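Gripper swap checklist, bench arm, Mukine vs. Virnia
Filled in by Renata Escobar
Marks: OK / FIX / N/A, comments after each line

I'm doing this one as I go, with my coffee on the shelf where it's supposed to be, so the comments are longer than the boxes want. Same order as last time except I moved the cable checks up front, because last time I got all the way to the grip tests before noticing a plug I hadn't pushed home (sorry, everybody).

SECTION 1. BEFORE POWER

1.1 E-stop within reach, pressed, twists back out freely. OK
Stiffer than the one on the Mellor bench but it does come back out.

1.2 Wrist cable has slack with the arm fully stretched. OK
I moved it by hand through the whole range. The Virnia connector sits lower than the Mukine one, so the old cable clip is useless for it. I used the second clip hole.

1.3 Wrist camera tight on its mount. FIX, then OK
Wiggled! Not much, but enough that I could feel it. Snugged both screws and checked again.

1.4 Mounting screws on the gripper plate marked with paint pen. OK
All marked. If you take one out, please mark it again, the pen lives in the Eseck drawer.

1.5 Pads clean, no lifting corners. OK
Mukine pads got wiped. Virnia pads came out of the bag so I only looked at them.

1.6 Loose stuff moved out of the sweep of the arm. OK

SECTION 2. POWER ON, NO LOAD

2.1 Controller starts without a fault. OK
The Virnia one complains about a missing profile the first time. Load the profile, restart, and it goes quiet.

2.2 Open and close at low speed, 100 cycles. OK
Ran it on both. The Mukine linkage clicks a little near full open and I really went looking for the cause, but the pivots felt fine to me. Keeping an ear on it.

2.3 Fingers meet evenly when closed. OK
Paper strip test, top and bottom. Virnia grabs a hair later at the tips. Small enough that I left it.

2.4 E-stop during a close. OK
Stopped both of them cleanly. I did this one twice because I like doing it.

SECTION 3. GRIP TESTS

3.1 Block centered between the fingers, both pads touching. OK
Check this on the wrist camera view as well as from the side. From where I stand at the bench everything looks centered, and then the camera tells you otherwise. You want to see the block sitting square, with the finger tips showing on both sides.
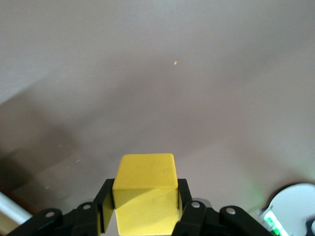
Wrist camera view for 3.1, yellow cube held between the fingers.

3.2 Hold for 300 seconds, arm still. OK
No slip on either gripper. I compared camera stills from the start and the end and the top face hadn't moved.

3.3 Hold while the arm moves, half speed. OK
Fine on both, including the quick turn at the end.

3.4 Hold while the arm moves, full speed. OK for Mukine, FIX for Virnia
The Virnia let the block rotate a bit on the hard stop. Turned the grip force up 2 steps and it held. I'd like somebody else to repeat this before we write that setting down as the normal one.

3.5 Finger pinch hazard label readable. FIX
There's one on the Mukine. The Virnia only has it in the manual, so a label needs to go on the body.

3.6 Behavior on power loss while holding. OK, but read this
The Mukine keeps its grip and the Virnia relaxes. Neither one is wrong, but they are very different if your hand is underneath! Hands stay out from under the block with both, please, so we only have one habit to learn.

SECTION 4. CAMERA AND LIGHT

4.1 Finger tips visible in the view at full open and full close. OK

4.2 Top face of the block not washed out. OK
I dropped the exposure one notch from the default. Smudges on the block show up now, so I think we're good.

4.3 Lens clean. OK

SECTION 5. SIGN-OFF AND OPEN ITEMS

Mukine: cleared for regular use. Next full check at 3,000 cycles or the end of September, whichever comes first.

Virnia: cleared for supervised use only, until 3.4 is repeated and 3.5 has a label.

I'm in on Saturday morning if anyone wants to do 3.4 with me. Bring the torque driver back if you have it.

R. Escobar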